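主题：Re: [夹爪] Palico 两指夹爪试用，柔性线材这一项要不要算进结论
日期：2018年3月1日

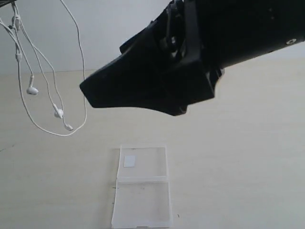
腕部相机视角：黑色夹爪、白色耳机线，桌上是打开的透明盒。

先把上一封引在下面，我逐条回。

> 各位好，
>
> Palico 的样品我们这边跑完第一轮了，先说结论：建议直接定它，Urnstead 那只可以退回去。
>
> 任务还是老一套，把有线耳机放进透明塑料盒，盖上盖子。遥操作采了 46 条，控制器用 Escobar，没有改参数。操作的人都反映 Palico 的指尖窄，伸进线圈里方便，比 Urnstead 的宽指头顺手得多。
>
> 另外相机装在腕部以后，指尖和物体都在画面里，我觉得外部那台 Darkwood 可以撤掉，省一路带宽，标定也少做一遍。
>
> 线材这项以前一直是短板，这次明显好了，建议写进选型报告，作为换夹爪的主要理由。
>
> 有意见这两天提，没意见我就走采购了。

意见有，而且不少。采购请先缓一缓。

> 建议直接定它，Urnstead 那只可以退回去

Urnstead 那只在你们那里跑了多少条？信里没写。我翻了共享目录，只找到 7 条，还是去年11月采的，当时用的是旧控制器，盒子也换过。拿 46 条新的去比 7 条旧的，夹爪、控制器、盒子三样都变了，最后把功劳全记在夹爪头上，这个账我算不过来。要比就在同一套 Escobar 参数下，每只各跑 30 条，同一批人操作，两只夹爪交替着上，别先跑完一只再跑另一只。人是会练熟的，后跑的那只总归占便宜。

> 操作的人都反映 Palico 的指尖窄，伸进线圈里方便

指尖窄我承认，图上看得很清楚，前端收成楔形，头是钝的。可是伸进线圈方便和把线放进盒子是两件事。耳机线的麻烦在后半段：两个耳塞一高一低地垂着，下面还拖着一个插头，线绕成一个大弯。夹住上面哪一点，下面这些东西先后落在哪里，操作者其实控制不了多少。我看了你们的几条录像，大部分时间花在把甩到盒外的插头捡回来。这一段跟指尖宽窄有多大关系，我很怀疑。

还有，窄指尖接触面小，夹细线的时候滑不滑，信里一个字没提。我们这边以前试过一只窄的，抓硬物没问题，一换成线就要把夹持力调高，调高以后线皮上会留印子。Palico 会不会也这样，我不知道，所以想看夹持力的记录。Escobar 的日志里默认不存电流，要手动打开，你们打开了没有？没打开的话这 46 条就补不回来了，只能重采。

> 我觉得外部那台 Darkwood 可以撤掉

这条我反对。请看图。夹爪的机身占掉上半部分好大一块，右上角后面有什么完全看不见。盒子的近端也出了画面下沿，那一侧的边框到底在哪儿，单靠这一路判断不了。再加上透明盒放在浅米色桌面上，只剩几道发白的边，背后又是白墙，白线从白墙前面过，对比度低得可怜。人看着都费眼，你让后面的模型只吃这一路，我不看好。

撤相机能省带宽，这我信。但省带宽可以降 Darkwood 的帧率，或者只在放入和合盖两段录，没必要整台拿掉。至于标定，底座没动过的话，本来也用不着每次重做。

顺便说一句，上盖里靠角上那个白色小方块是纸片还是贴纸，哪位知道？如果每条里都有，位置又固定，模型很可能拿它当盒子的定位标记用。换一个没有方块的盒子再跑几条，结果掉不掉，一试就知道。我建议这个先做，成本最低。

> 线材这项以前一直是短板，这次明显好了

“明显好了”具体是多少？请给成功率，也请说明什么叫成功。盖子合上但线夹在铰链里，算不算？插头露在外面，算不算？上次两个组各算各的，差了一大截，吵了半个月才发现标准不一样。这次先把判定写下来再报数，3 条就够：耳塞和插头都在盒内，盖子完全合拢，中途没有人手介入。谁觉得太严可以提，但要在重跑之前提。

我对 Palico 没有成见。那只机身确实做得厚实，几段外壳拼得也规整，换指尖大概比 Urnstead 省事。只是厂家演示里清一色是方块和瓶子，线材一条没有，我看到这种演示习惯性地先打个折。Urnstead 当年也是这么卖给我们的，宣传页上什么都能抓，到手以后连标签纸都揭不起来。

所以我这边的意思是：
采购暂停，样品向 Palico 申请延期；
两只夹爪各补 30 条，Escobar 打开电流记录；
Darkwood 保留，两路同时录；
盒子上的白色方块先查清楚。

补采我们可以分担一半，台子下周能腾出来，Urnstead 那只请先别寄走。安装法兰的图纸也麻烦发一份，上次目录里那份孔位是错的，我们照着做了一块，装不上去。

各组有不同数据的请直接回到列表，别私发给我。

--
机械臂二组
退订请发空信到列表管理地址，主题写“退订”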